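Forum des établissements d'accueil et des ludothèques
Rubrique : Matériel et aménagement
Sujet : Rangement des petits jouets, bac unique ou tri par catégorie ?

Coordination_Belska
Mesdames, Messieurs,
Dans le cadre de la révision de notre règlement intérieur, prévue en mai, nous souhaitons recueillir l'avis des structures adhérentes sur le rangement des jouets de petite taille. Notre ludothèque dispose actuellement de 12 bacs sans étiquette. Les balles, les blocs et les figurines y sont réunis, tandis que les boîtes à formes demeurent à part, sur la table. Le rangement de fin de séance mobilise deux agents pendant près de 90 minutes, durée que la direction juge excessive.

Ludotheque_Vachon
Bonjour,
Notre établissement a adopté le tri par catégorie : un bac pour les balles, un autre pour les blocs, un troisième pour les figurines. L'inventaire s'en trouve facilité et les pièces manquantes sont signalées le jour même. Nous recommandons cette organisation sans réserve.

Kidus Wolde
Je me permets d'exprimer un désaccord. Un bac gris à parois basses, où une balle hérissée vert citron côtoie un bloc de bois et un œuf en plastique translucide, offre à l'enfant un choix que le tri supprime. La boîte à formes bleue et rose posée à côté suffit à proposer une activité dirigée.
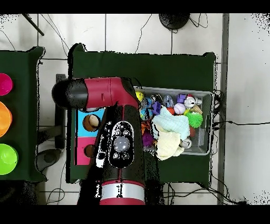 Jorell
Le mélange se défend pendant la séance, beaucoup moins au moment de la désinfection. Les blocs en bois ne supportent pas le trempage et doivent être retirés un à un. Notre protocole impose donc une séparation par matière, indépendamment de l'usage pédagogique.

Kidus Wolde
L'objection est recevable pour le bois. Elle ne justifie pas, à mon sens, de séparer les balles des figurines.

Ludotheque_Vachon
Nous maintenons notre position. Une figurine égarée au fond d'un bac mixte n'est retrouvée qu'à l'inventaire suivant.

Coordination_Belska
Nous vous remercions de ces contributions. Un essai sera conduit sur six bacs, avec séparation du bois uniquement. Les structures souhaitant s'y associer peuvent se manifester à la suite de ce message.

Jorell
Nous y participerons. Merci de préciser si les boîtes à formes sont comprises dans l'essai.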